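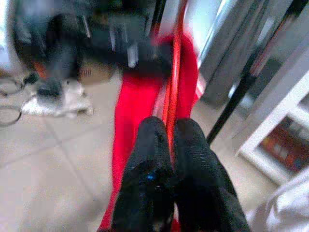
Floor clutter is the household matter that settles on a floor between one tidying and the next. It consists mainly of fabric, small boxes and long thin things that belong in a closet. Tile shows it off best, having no pile to hide anything in.

Soft items are usually picked up first, as they fold and forgive. Rods are left for last and found by foot. The Kadlec method allows 30 minutes per room; the rival Bruditz method allows 5, and counts pushing things under a chair as storage.

See also: Laundry; Junk drawer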